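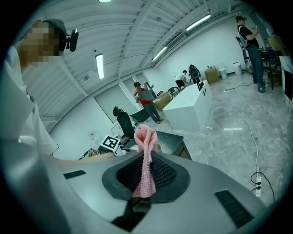
手持ちグリッパで集めたデモだけで、両手の水まわり作業をロボットに覚えさせられるのか。

片手でつかんで置くところまでなら十分いける。両手を使う「洗う」「すすぐ」になると、手持ちのデータだけでは足りず、装具型のデータを混ぜてようやく形になる、というのがFovodixを4週間使った時点での感想。

急ぎで書いてます。来月の機材更新の稟議に間に合わせたいのと、同じ構成を検討している研究室から問い合わせが来ているので、先に公開できるところだけ。細かい数字は社内の評価が終わってから、たぶん12月。

構成から。手持ちグリッパ型の収集キットがFovodix。手に直接巻く装具型がZukmont。両方のログを揃えて学習に流すソフトがJeleo。ベースにした手法は社内でMelnykと呼んでいるレシピで、要するに人の手先の軌跡をマーカーで取り、把持部まわりの映像と一緒に拡散系の方策に食わせるもの。手法として新しいところは少ない。手持ち型と装具型を混ぜるときの座標合わせと、混ぜる比率、それくらい。なので今回は手法の評価というより、このレシピを回すための道具としてどうか、という話が主になる。

まずFovodix本体。持った感じは良い。重心が手前にあって、前腕が疲れにくい。前に使っていた自作品は先が重く、午後になるとデモの質が目に見えて落ちた。手首が下がる、動きが雑になる、やり直しが増える。Fovodixに替えてからその落ち方がかなりゆるくなった。これだけで元は取れた気がする。指の開閉も素直で、引き金の遊びが少ない。ただし引き金のばねが固い。手の小さい人は人差し指だけだと厳しいので、中指も添える持ち方を最初に教えたほうがいい。説明書には書いてない。

つかむ対象で評価が割れる。固いもの、コップとかボトルは何の不満もない。布と編み物がだめ。毛糸の輪が指先の角に引っかかる。放したつもりで放れていない。記録上は指が開いているのに布はくっついてくる、という一番いやなデータになる。方策はこれを律儀に覚える。再生すると、開いてから手首をひと振りするロボットができあがる。デモした側が無意識に振り落としていたのがそのまま出た。笑ったけど、直すのに丸々一日つぶれた。対策は指先パッドの角を丸めて薄いシリコンを貼る、それだけ。純正で最初からそうしておいてほしい。

スポンジみたいな柔らかいものは意外と良い。つぶれ具合が映像で見えるので、力センサなしでもそれなりに加減を覚えてくれる。ただ、どこまでつぶすかは人によってまるで違う。強くつかむ人と軽くつまむ人のデータを区別せず混ぜると、中間の力でふらふらする方策になった。作業者のラベルを条件に入れたら落ち着いた。Jeleo側で作業者IDを条件に渡す設定があるんだけど、初期値がオフ。オンでいいと思う。
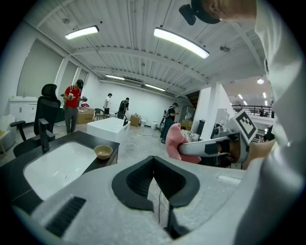

位置の取り方がこのキットの肝で、評価も一番迷った。Fovodixは本体のカメラだけでも自己位置を出せるが、床や天井が単調な部屋ではときどき飛ぶ。模様の少ない方向を向いたまま手首だけ回すと特に弱い。そこでマーカーを併用する。指の上に白い正方マーカーの札が載っていて、握る手はそのすぐ下に来る。この近さが曲者で、握りを深くする人だと、外から見たとき親指の付け根が札の角にかぶる。角がひとつ隠れれば検出は落ちる。札をもう少し高く持ち上げる延長ステーを作って付けたら、欠落はずいぶん減った。代わりにぶつけやすくなった。水栓の首に当てて札の角度がずれたのに気づかず午後いっぱい収集、というのを一度やった。朝と昼にゲージで角度を確認しほうがいい。うちは入口にゲージをぶら下げてある。同じ部屋で複数人が同時に収集するならもう一点。奥で赤いTシャツの人が手持ちグリッパを体の前に構えている、こういう並行作業はよくやると思うけど、マーカーのIDは機体ごとに必ず分けること。出荷時は全部同じIDの札が入っている。最初それを知らずに回して、片方の軌跡が一瞬だけ部屋の向こうへ瞬間移動するログが大量にできた。Jeleoの外れ値除去はこれを取ってくれない。瞬間移動した先にも本物のグリッパがいるから、検出としては正しい。たちが悪い。

較正。慣れて14分。初回はもっとかかる。手順はキットを持って板の前でゆっくり8の字を描く、それを左右。画面に進捗バーが出るんだけど、満タンになっても成功とは限らない。残差の画面を自分で開いて見る必要がある。バーが満タン=OKだと思い込んだまま収集した分は、あとで全部捨てた。UIの問題。色を変えるだけで済む話なので直してほしい。サポートには伝えた。返事は早かった、そこは好印象。

電源とケーブル。ここは不満が多い。無線で動くことは動くが、長時間のときは結局つないで使う。そうするとケーブルが床を這う。歩き回る作業と相性が悪い。肩から背中に回して後ろへ逃がすのが一番ましだった。ケーブルの取り回し用クリップは付属するが、服に留めるには弱い。すぐ外れる。結束バンド推奨。あとコネクタの向きが上下で迷う。暗い色に暗い色の刻印。手元を見ずに挿せない。

Zukmontのほう。手の甲から巻く装具で、指は自由に動く。水まわりの両手作業、片手で器を支えてもう片手でこする、みたいな動きは手持ち型だとどうしても不自然になる。人が「グリッパを持った人」として動いてしまう。肘が張るし、器を回すかわりに体ごと回り込む。装具型だと普段の動きに近い。そのかわりロボットの指と形が違うので、写し替えの誤差が乗る。どっちを取るか。Melnykのレシピは両方取って混ぜろ、という立場。

装着にはひとりだと時間がかかる。利き手と反対側を先に巻いて、利き手側は誰かに締めてもらうのが早い。ベルトは布で、通気は悪くない。ただ汗を吸う。作業者ごとに替えベルトを用意した。純正の替えが高いので手芸店の面ファスナーで作った。強度は今のところ問題なし。締めすぎると手首の曲げが制限されて、データに変な癖が出る。ゆるいとキューブが遅れて揺れる。ちょうどいい締め具合を言葉で伝えるのが難しくて、結局「手を振ってキューブが遅れてこないところまで」と教えている。

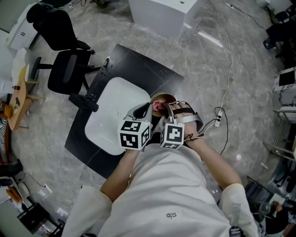
シンクの上での両手作業。左右の装具それぞれに白いマーカーキューブ。

キューブは面ごとに模様があるので、平たい札より向きの変化に強い。手のひらを返す動作でも、どれかの面は見えていることが多い。弱いのは左右の手が寄ったとき。小さいものを両手で挟むように持つと、キューブどうしが互いを隠すし、頭上からの視点だと腕や頭が前に出てくる。前かがみになる作業は要注意。うちでは台の高さを変えて、かがみ方が浅くなるようにした。身長差があるので万能ではない。あとは頭側のカメラと手元のカメラを両方残しておいて、片方が見失った区間をもう片方で埋める。Jeleoがこの穴埋めをやってくれるのはありがたい。穴が短ければきれいにつながる。長いと、なめらかで自信満々な嘘の軌跡を作る。補間区間に印をつけて学習時に重みを下げる設定があるから必ず使う。これもなぜか初期値オフ。

白いシンクは反射で苦労した。つやのある縁に照明が写り込んで、深度を推定する処理がそこだけ崩れる。内側にマットな板を敷く、照明を散らす、いろいろやって、最後は深度を使わない構成に戻した。見た目の情報だけのほうが安定したので拍子抜け。もちろん対象が透明な器になるとまた話が変わるはず。まだ試してない。

学習の結果について書ける範囲で。作業ごとに集めたデモは50近く。これで片手の「つまんで器に入れる」は実用の感触がある。対象の位置を動かしてもついてくるし、途中で器をずらされても追い直す。同じ量で両手の「支えてこする」をやると、手持ち型だけのデータでは支えるほうの手が途中で仕事を忘れる。こする手に気を取られて、という言い方は変だけど、見た目はまさにそれ。装具型を混ぜると支え続けるようになった。比率は装具型を多めにしたほうが良かった。ところが多くしすぎると今度は把持の瞬間が甘くなる。指の形が違うせいだと思う。把持の前後だけ手持ち型の重みを上げる、というやり方がMelnykの提案で、試したらこれが効いた。今回一番の収穫。ただ把持の瞬間の切り出しが自動だと怪しく、人手で直している。ここが自動で決まらないと量を増やせない。

失敗の中身。多かったのは、こすり終わりがわからない、というもの。いつまでもこする。人のデモは「きれいになったから終わり」で止めているのに、映像からは汚れの有無がほとんど読めない。作業者に終わりの合図として器を少し持ち上げてもらうことにしたら改善した。ズルと言えばズル。でも現場で使うなら合図があるほうが扱いやすいので、このまま行くつもり。次に多いのがすすぎで器を傾ける方向の迷い。左右どちらにも傾けたデモがあって、途中で気が変わるような動きになる。デモの指示書に傾ける向きを書いた。こういうのは集める前に決めておくべきで、反省。

うまくいかなかった試みもメモしておく。音を入れてみた。水音やこする音で進み具合がわかるんじゃないかと。部屋がうるさすぎて無理。別の収集の声も入るし、空調も入る。マイクを手首側に寄せても、今度は装具のこすれる音ばっかり。それから作業者を増やして多様性を稼ぐ案。増やすと確かに崩れにくくなるが、慣れていない人のデータはためらいが多く、方策もためらう。練習の分を捨てる前提で時間を組まないとだめだった。うちは最初の分を丸ごと捨てている。もったいないけど、残したときのほうが悪い。

ソフト、Jeleo。良いところはログの頭出しが速いこと。気になる瞬間に飛んで、左右の手と頭の視点を並べて見られる。これがないとデータの掃除がやってられない。悪いところは落ちる。長い収集を開いたまま別の収集を読み込むとかなりの確率で落ちる。自動保存があるので作業は失われないが、開き直しが長い。あと書き出し形式。独自形式が初期値で、汎用の形式にすると時刻の精度が丸められる。左右の同期が命なのにこれは困る。変換スクリプトを自分で書いた。需要あれば公開します。日本語表示もあるけど訳がときどき変で、「破棄」と「解除」が逆っぽいところがある。消す前に英語表示で確認したほうが安全。一度消しました。バックアップあってて助かった。

耐久性。Fovodixの指の付け根に少しガタが出てきた。締め直しで戻る程度。ねじが特殊な頭なので工具をなくさないように。Zukmontはベルト以外は健在。キューブの模様の面は汚れると検出が落ちるので、作業の合間に拭く。アルコールで強く拭いたら印刷が薄くなった面があって、以後は水拭き。水まわり作業向けをうたうなら、ここの印刷は強くしてほしい。防水については、しぶきは平気、水没は試してないし試す気もない。

値段。Fovodixは自作の材料費と比べたら当然高い。ただ自作品の維持にかかっていた時間を考えると、うちの規模では買ったほうが安い。Zukmontは微妙。両手作業をやらないなら要らない。やるなら代わりがあまりない。Jeleoは年間契約で、収集を休んでいる期間も払う形になるのが引っかかる。月単位にならないか問い合わせ中。

勧める相手。片手の作業で量を集めたい、部屋をまたいで集めたい、ならFovodixだけ買えばいい。両手までやるなら2種類とも、ただし把持の切り出しを手で直す人手を見込むこと。ロボット実機での遠隔操作データがすでに山ほどあるところは、急いで入れなくていいと思う。混ぜたときの得がうちでは測れていない。実機を予約しなくても収集が進む、という利点は大きいけど、実機で試すまで良いデータかどうかわからないのは同じなので、収集と再生の間隔を空けないのが大事。溜めてから試すと、溜めた分がまとめてゴミになる。なった。

星をつけるなら、Fovodixは5点満点で4。初期設定のまずさで一つ引いた。Zukmontはもう少し使ってから。Jeleoは落ちなくなったら考える。

指先パッドの加工と延長ステーの図面は整理中。ねじ穴の位置を測り直してから載せます。

関連記事
手持ちグリッパの握り方と前腕の疲れ
マーカーIDの割り当て表の作り方
Jeleoの書き出し形式と時刻のずれ
Zukmont 替えベルトを自作する
Melnykレシピ 把持区間の重みづけメモ
Fovodix 開封と最初の較正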